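采购单上没有的那几行

在我们这一行，写预算是一种文学体裁。它有固定的开头（“为进一步提升”），有固定的高潮（总价），还有一个从来不写出来的结局，要等设备到货半年以后，由坐在设备旁边的人慢慢补完。

我在Gumuvthorpe做了几年设备规划。那是一处做家居整理和旧物分拣的场地，东西从各家各户收来，分类、归位、再送出去。锅碗、衣服、玩具、断了一条腿的架子，什么都有，就是没有两件一样的。管理层有一天从外地开会回来，眼睛发亮，说我们也要上自动化。我当时正在为一台打包机的备用皮带写第三版申请说明，听到这句话，心情很难形容。皮带不到一顿工作餐的钱，申请走了两个月。机器人项目的意向书，一个下午就签了。

这件事我后来想通了：小钱要解释，大钱只需要愿景。一条皮带，谁都看得懂，所以谁都要问两句；一套带机械臂的工作站，在座的没有一个人说得清它一天能干多少活，于是大家客客气气地点头，翻到下一页。

当时摆在桌上的是两家供应商。Minarix卖整套：机械臂、底座、控制柜、软件，外加一份印得很漂亮的回报测算。Handirgate卖的东西寒酸得多，手持夹爪，附带一套记录动作的软件，让人拿着夹爪把活干一遍，攒下数据，以后再谈机器的事。前者的样册有硬壳，后者的报价单是一页纸，右上角还有订书钉的印子。你猜会议室里大家传看的是哪一份。

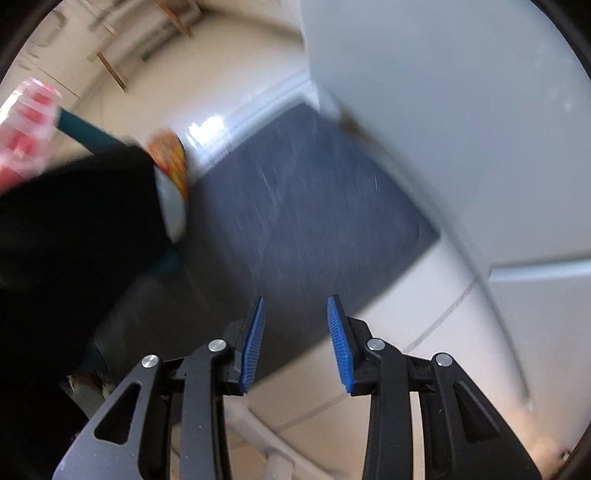 文／本刊专栏作者　栏目：账外账　十一月

先说Minarix那份测算。我对它怀有真诚的敬意，因为它里面没有一个算错的数字。设备单价乘以台数，除以节省的工时，得出回本期：14个月。每一步都经得起计算器检验。问题全在那个“节省的工时”上，它是从一个演示视频里推出来的。视频里，浅色桌面上摆着一排方盒子，间距相等，朝向相同，像等着领奖的小学生。机械臂过去，夹起，放下，再回来。很美。我们的场地开张到现在，没有出现过一次这样的桌面。

我们的东西是挤在一起的。黑布团成一堆，里面伸出一根蓝绿色的把手；深灰色的板子斜着，挨着一大块白色的弧面；还有个带橙黄花纹的圆东西立着，是盘子还是别的什么，得走近了才好说。人走过去，手一伸，先拨开布再抓把手，整个过程不用开会。机器要干同样的活，得先判断哪一块黑是布，哪一块黑是它自己的爪子。这一层工夫，样册里没有单列一行。

我并不反对买机器。写这个专栏的人要是反对买东西，早就没得写了。我反对的是按照“理想桌面”编预算，然后按照“实际桌面”验收。这两者之间的差额，最后总要有人来付，而付钱的科目通常叫“其他”。

“其他”是预算表里最有想象力的一栏。我翻过自己经手的旧账，在里面找到过：重新铺的电缆槽、给新设备让路而拆掉的货架、货架拆掉之后临时租的仓位、仓位到期以后又买回来的货架。还找到过一笔培训差旅费，去学一台当时还没有到货的机器。等机器到货，去学过的人已经调走了，于是又有一笔培训差旅费。

机器人项目的“其他”要更丰富些。首先是指垫。夹爪真正碰到东西的地方就那么一点，一块带纹路的垫子，防滑用的，蓝色，看着像文具。它会磨。磨了要换，换完的位置跟原来差一点点，差一点点就要重新标定，标定需要停机，停机期间活还得有人干。我问Minarix的销售，指垫多久换一次。他说视工况而定。我问我们这种工况呢。他说这个问题很好，回去确认。我很尊重“回去确认”这四个字，它大概是整个行业里交付最稳定的产品。

其次是销钉、连杆和螺丝。这些东西单价低得可以忽略，所以预算里就真的忽略了。可是少一颗销钉，爪子就张不开，张不开的爪子和一块镇纸没有本质区别，无非是镇纸不用交年度维保费。我建议过，凡是会动的关节，配件都按整机数量备一套。批复意见是“按需采购”。按需采购的意思是，等它坏了，你就有需求了，这时候你可以走一遍那个为期两个月的皮带流程。

再次是数据。这一项最要命，因为它看上去不像一笔开支，倒像一种品德。提案里写的是“在日常作业中持续积累数据”，读起来像是数据会自己攒起来，跟灰尘一样。实际上要有人站在那里，一手握着夹爪，一遍一遍地去夹，夹偏了重来，手酸了换一只手。要有人整理录下来的东西，挑出能用的，给不能用的编个体面的理由。这些人的工时，在Minarix的表里属于“被节省的工时”，在我们的考勤系统里属于“加班”。

说到这里要讲一讲Krishnan。那是我们内部的项目代号，起名的过程已经不可考，反正比它更早的几个代号都是山的名字，听着就很贵。Krishnan项目的初衷，是先不买大的，用Handirgate的手持夹爪试一个阶段，把自己场地里的活摸清楚：哪些东西好夹，哪些东西一夹就滑，哪些根本就不该让机器碰。摸清楚以后再决定要不要机械臂，要几台，放哪儿。

我得承认，这个方案在会上讲起来很没气势。别人问“你们的自动化做到哪一步了”，你总不能回答“我们正在了解一块布”。有位同僚委婉地提醒我，试点经费太低，可能会让上级觉得我们不够重视。为了显得重视，他建议把数字往上调一调。我问多出来的钱干什么用。他说可以先放在“其他”里。

试点最后还是批了，我猜是因为金额小到没有人愿意为它再开一次会。我们定的目标也不高，1,000次抓取，覆盖54类物件。数字是我拍脑袋定的，写进表格以后立刻显得非常科学，后来有人引用过它，语气十分庄重。

试点的过程没有什么好吹的。握夹爪的同事一开始很新鲜，后来就像在用一把特别贵的火钳。但是有些事情，真的是把爪子拿到手里、伸到东西跟前才会明白。比如，两个指垫之间的开口就那么宽，而很多东西你得先从侧面找到一条边；贴着墙或者贴着柜子放的平板，爪子往往没地方下；软的东西盖在硬的东西上面，要分两次拿，第一次拿的还不算成绩。又比如，透明盒子装着颜色鲜艳的东西，人一眼看见盒子，软件第一眼看见里面的颜色。这些都不深奥，干过一天活的人全知道。可惜编预算的人里面，干过一天活的不多，我自己也是握了一下午夹爪，才把嘴闭上的。

我把这些写成了一份清单，附在下一年度的规划后面。清单的用处很实在：有一部分物件，换个筐、换个摆法，人拿着就快了，根本轮不到机器；有一部分，机器也许能干，但指垫得换一种；剩下的，老老实实留给人手。照这个分法，Minarix报的台数可以砍到2台，几乎每个看过清单的一线同事都认为还可以再少。

Minarix对此表现出了极好的风度。他们重新出了一版测算，台数减下来，单价升上去，总价落在一个我似曾相识的位置。回本期一个月都没变。我把两版表格并排放着看了很久，像看两幅找不同的画。

所以，如果有同行也在这个季节里埋头编表，我有几句不值钱的话。

报价里如果有演示视频，请对方把他们的桌子搬走，换成你的桌子。不是收拾过的那种，就要下午四点的，东西堆到一半、人去接电话时候的样子。对方要是面露难色，这个表情本身就值得记进会议纪要。

易损件单独列一页，放在总价前面。放在后面的东西没有人读，我做过实验，曾经在附件末尾写过一句“读到此处请与我联系，我请喝咖啡”，至今没有支出过这笔招待费。

人工要算两遍，一遍是机器替下来的，一遍是伺候机器的。第二遍通常被归入“过渡期投入”。请务必问清楚过渡期什么时候结束，并且要求对方写进合同。我见过最长的过渡期，比设备本身的折旧年限还长，等于机器这辈子都在实习。

试点要给钱，也要给它失败的资格。很多单位的试点，立项书里就已经写好了“取得圆满成功”，那还试什么呢，直接把钱寄过去，省一趟运费。我们的Krishnan按最严格的口径是没有完成指标的，有几类东西怎么夹都不行，我照实写了。审阅人在旁边批了一句“措辞可再斟酌”。我斟酌之后，把“不行”改成了“暂不行”，皆大欢喜。

最后是关于面子。设备采购里有相当一部分钱，买的是来宾参观时能站在旁边拍照的那个东西。这笔钱我认为可以花，单位也要过日子，也要有人来参观。但是建议单独立项，名目就叫“参观用”，给它配一块干净的桌面和一排整齐的盒子，灯光打足。这样真正干活的那边就可以安安静静地用便宜的家伙，不必每逢接待日先停工收拾半天。

下一年度的表我已经交上去了。机械臂两台，待定；指垫若干套，写在第一页；手持夹爪续一年。另外，打包机的备用皮带我也顺手列了进去，挂在机器人项目下面，名称改为“柔性传动组件”。当天下午就批了。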